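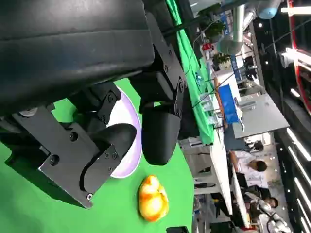
White plate and small duck on the green table, Hindgate

About Sedivell

Sedivell is a small company for table settings and small household things. We lend plates, bowls, cups, cloths, toys and kitchen pieces to people who need them for a short time and do not wish to buy them. Our customers are photographers, theater groups, kindergartens, cooking teachers, and families who expect more guests than they have plates.

We work from Hindgate, in a former paint store two streets behind the market. There is a front room where you can look at the things on a table, and a long back room with the shelves. In January we opened a second collection point in Sevside, open in the afternoons. The pieces themselves all live in Hindgate, so an order for Sevside must reach us two working days before.

How we began

The company started with one family cupboard. It held a dinner service bought in 1950, with the soup bowls still complete and the gravy boat glued in one place. Friends borrowed it for weddings and brought it back washed, and after some years strangers asked for it also. We wrote the loans in a school notebook. Later the notebook became a card box, and the card box became the catalog which we use today. The old service is still in the collection, but it is lent only for display and not for eating.

At the moment the catalog lists 1078 pieces. When a thing is broken or lost, its number is retired and is not given to another thing. For this reason you will find jumps in our numbering, and you should not worry that your list is missing a page.

What we have on the shelves

Plates are the biggest part. White round plates are asked for every week, and we keep them by size and also by tint. This sounds too exact, but people who photograph food will understand. Two white plates which look the same in the cupboard can look quite different on a colored table, one more toward cream and the other with a little lavender at the rim. If you need plates that match in a picture, please tell us this in the order, and we will take them all from one stack.

Then there are the small things. We have wooden spoons, egg cups, napkin rings, salt cellars, play fruit, and ducks. The ducks came to us in a mixed box of bath toys, and we had the intention to give them away. A children's theater borrowed one for a kitchen play, and then a kindergarten asked if we had the same. Now they have their own drawer. They are useful for a table when one strong spot of yellow is needed, and a child will forgive a plain plate if there is a duck beside it.

We also lend small sets which are packed together and have a name. The Darko set is the one ordered most. It has plain white plates, bowls, cups and serving pieces, up to 79 pieces depending on the size of the table, and it travels in gray crates with felt between the layers. You may take half of it.

Green table, green cloth

Many visitors ask about the green. We tried first a brown table in the front room and after that a white one. On brown everything looked heavy. On white the plates disappeared, and we had to explain to people where the rim was. Bright green is not an elegant color, we know this, but white and yellow stand out on it very clearly, and a small chip on a rim is found at once.

The green backdrop is for customers who come to try a setting before they order it. You can put your pieces on the table, step back, take your own pictures, and change what you do not like. The trial is free for one hour. Please bring your own camera and, if you have one, a piece of the fabric or the wallpaper which will be at the real place.

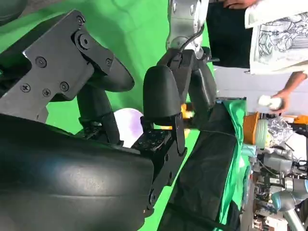 Backdrop cloth with its folds, something white and round in front and a bit of yellow

We iron the spare cloths but we do not pull every fold out of them when they hang. Some customers like a completely flat background, and others say the soft folds make the picture more friendly. If you belong to the first group, ask for the clips when you arrive. They are in the tin by the window.

Cloths may be borrowed also. The green one is available in a table size and in a hanging size. We have linen in gray and in natural, a blue check, and a red cotton which loses a little color in hot water, so please leave the washing of that one to us.

How lending works

You choose from the catalog or in the front room. We prepare a paper list with the number of every piece, and you receive one copy in the crate. The loan is for one week, and a longer time can be arranged if no other person is waiting. A deposit is paid at the collection and returned when the crate comes back.

Plates should be rinsed and dry. You do not need to wash them perfectly, we wash everything again in any case. Do not put them in the crate with food on, also not "only crumbs". Toys should come back dry too, with special attention to the ducks, please. Press them once over the sink before you pack them.

If a piece is broken, put it in a paper bag and send it back with the rest. We do not charge for the first broken plate of an order. For the following ones we ask for the price of a replacement, and this is written on your list. It happens to us also – the gravy boat was not glued by a customer.

Things we do not do

We do not deliver outside of Hindgate and Sevside. We do not lend knives to schools. We do not buy full services any more, as the shelves have no more space for them, but single plates in white are always welcome, and we will look at small toys if they are clean and have no batteries.

Visiting us

The front room in Hindgate is open in the mornings, and in the afternoons by arrangement. Ring the lower bell, the upper one belongs to the dentist. There is a step at the door and a ramp which we put out when you ask for it. Parking in the yard is possible for loading, for 15 minutes.

Children may come along and may touch the things in the low drawers. The high shelves are for the staff.

Opening times and the catalog on this page were checked on 11/10/2025. For questions about a single piece, please write to us with its number, or with a short description if you do not know the number, and we will look for it on the shelf.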